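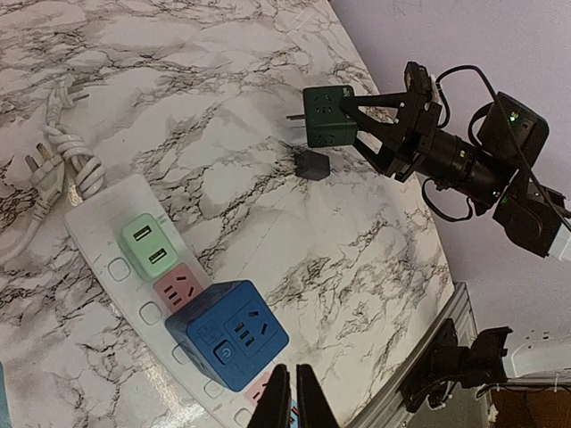 Plug work on the Tosier bench kit: one gripper on the green cube adapter, a pair of gripper fingers in the foreground beside the power strip.

Two Arms on Loan
The Tosier kit rents by the fortnight and is sold on plug-and-socket work. We ran it in Samville.

By Brayden Doucette
2 February 2019

Electrical plugs are a poor match for most bench robots. The prongs have to line up with slots that are hard to see from above, the plug body hides the slots during the last part of the approach, and the force needed to seat a plug varies from one outlet to the next. A person handles all this by feel. A robot arm with a stiff controller either stops short or pushes the outlet across the table.

The Tosier kit, from the small automation firm Lapointe, is aimed at test labs that want to see whether arms can take over this sort of handling before they commit to buying. The customer gets two arms, grippers, wrist cameras, mounting rails, a control computer and a remote support line. The rental term is 14 days. At the end of it the customer sends the hardware back or converts the rental to a purchase, with the rental fee credited.

We took the kit for one full term at a shared workshop in Samville. Ghislain MacLeod, who normally tests power accessories there, chose the parts and wrote the task list. He used what was in his drawers: a power strip with colored socket modules and individual switches, cube adapters, and a few loose white plugs still on their cords.

Setup

The rails go down first. They follow the table edge, and the arms bolt to them through a quick clamp. Lapointe's manual assumes a straight edge. Our table has a curved one, and it took most of a morning to find a rail position where both arms could reach the center without their wrists meeting. The support line was useful here. Lilibeth Baluyot, an applications engineer at Lapointe, asked for a sketch of the table and sent back a mounting layout that worked with one change.

Cable routing is less well thought out. The gripper cable runs outside the wrist in a loose arc, and if the loop is too short it limits rotation at the last joint. If it is too long it drags on the work. The manual gives no length for the slack. Baluyot's advice was to rotate the wrist by hand through its full range before tightening the clips, and to do it again after the first hour of running. We did, and had to move a clip both times.

Calibration is done with a printed target and takes a few minutes per arm. It has to be repeated whenever a rail is moved.

Grippers

The supplied fingers are black open-frame parts with triangular cutouts. They flex slightly under load, and this helps on cube adapters. The sides of a cube are flat, the fingers settle against them, and the grip is stable enough to carry the part with its prongs level. Rounded corners cause some slip if the fingers close too near an edge. MacLeod added an offset to the grip point in the task file and the slip became rare.

Plugs on cords are harder. The body is smaller, and the cord pulls the plug around as it leaves the table. With a coiled cord the pull changes as each loop comes free. The software has no model of the cord. It sees the plug, plans a path and treats the rest as disturbance. With the cord laid out straight, the arm did acceptable work. With the cord bundled, we stopped logging attempts after the first afternoon.

Lapointe also supplies a narrower pair of fingers for switches and small buttons. Swapping takes a hex key and a few minutes, followed by a new tool calibration. We would have liked a quick-change coupling at this price.

Vision

Each wrist carries a small camera. The view is close and wide, and it shows the fingers at all times, so a failed grip is easy to spot on the operator's screen. The drawback is that one adapter hides another. On a crowded power strip, a large cube can cover part of the neighboring socket, and the software will then report a socket with low confidence or skip it. The answer in the manual is to use the second arm's camera for a side view. It works, at the cost of tying up that arm.

Glossy tabletops are another weak point. Reflections were picked up as edges on several occasions, and a strong surface pattern slows detection. Our marble-patterned top was a bad choice on both counts. A gray mat under the parts removed most of the false edges. Baluyot said customers are told to use a mat. We could find no mention of it in the printed manual.

Results

Over the term we logged nearly 300 insertion attempts with cube adapters. We are not publishing a success rate, as the task file changed too often for one number to mean much. The pattern was consistent, though. When the target socket was clear on all sides and the strip was clamped down, failures were uncommon and usually came from a bad grip at pickup. When the strip was left loose, it shifted under the insertion force and the arm had to search again. The search routine is a slow spiral and gives up after 4 tries.

Removal was more reliable than insertion. The second arm holds the strip while the first pulls. Timing between the arms is handled by the controller, and we had no collisions during removal.

The longest stretch without operator input was an overnight run in the second week, which ended when an adapter rolled out of reach.

Service

The support line is staffed in working hours from Lapointe's office in Wustavau. Calls were answered quickly. Cyrill Reisinger, who manages the rental program, said the firm opened it in October and keeps a spare arm ready for each kit in the field. We did not need ours. Software fixes arrive as updates to the control computer, and one of them reset our saved grip offsets. Export them first.

Who it suits

Labs with a repeatable fixture and a clamped strip will get useful data inside a single term. Labs that want to test cords as they come out of the box should wait. Ismael Falcão, lead developer of the Tosier software, said a cord-handling module is in work but would not give a release date.

MacLeod has asked for a second term, this time with a straight-edged table.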